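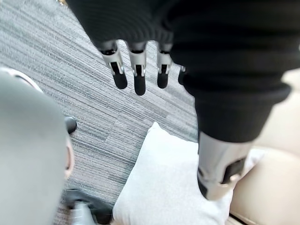 Project reports > Term 2 > Group 3

Teaching Umance to tidy a sofa corner
Written up by Sulastri Purba

I got put in charge of the driving, mostly because I was the only one in our group who didn't feel sick in the headset. So this is my side of the project, and Gilang is doing the training half in his own report (go and read it, his graphs are much nicer than mine).

Our task was cushions. The robot starts next to the sofa in the Gisamdale common room, picks up a cushion from the floor and puts it back on the seat. We called the robot Umance and it never does any of this from a written list of moves. A person does the job through it, wearing the gloves and watching the hand camera, and every go gets saved as a demonstration. Then the model tries to learn from the pile.

Our hand has the knitted cover on, the black ribbed one, with only the fingers poking out at the bottom. I really like it! It does hide the palm though, and you find out quickly how much you were relying on seeing the palm. From the camera I get fingertips, carpet and whatever happens to be near, and if a cushion is leaning on the sofa at an angle I'm mostly guessing how far away the corner is. The carpet is striped too, and for the first few days I kept lining the fingers up with the stripes instead of with the cushion. No idea why.

What worked in the end was coming down with the fingers pointing straight at the floor, stopping, and only then moving across to the cushion. Darmawan Manurung hated this because it makes every demonstration longer. He wanted one smooth swoop. We tried both for an afternoon and his swoops looked lovely, but the model copied them badly and kept arriving with the hand half closed. The ones with the stop in the middle were dull to watch and much easier to learn from.

White cushions against the beige sofa were the hardest. I could see the edge fine but the model seemed to lose it, and it would go for the arm of the sofa and give it a squeeze. We did a separate batch with just the white cushion, tilted every way we could think of, corner up, flat, leaning, and it got better after that.

We had wanted 2000 demonstrations and ended up keeping 1616. I threw out 140 of mine, nearly all from late in the day when I was tired and started jerking the wrist about. The rest of the gap is just time, we lost most of September to a glove that wouldn't calibrate. Our supervisor, Mr Setiawan, said to write down why each one was binned and I moaned about it, but it was useful when Gilang asked me why the left-hand grasps were so thin.

Things I'd change:

Shorter sessions. Three of us should have swapped over far more often.

Start the hand in more places. Mine nearly always began to the left of the cushion, and the model now strongly believes that's where hands come from.

Move the feet. We kept Umance planted the whole time, so it can only reach the near end of the sofa.

I'd also like to try guiding the arm directly, standing beside it and moving it by hand. Darmawan Liem's group at Pasaribu did theirs that way and he says your body gets the feel of it sooner - but then you have to keep yourself out of the camera, and I'm not sure where I would stand. We've got the lab again next term so I'll ask.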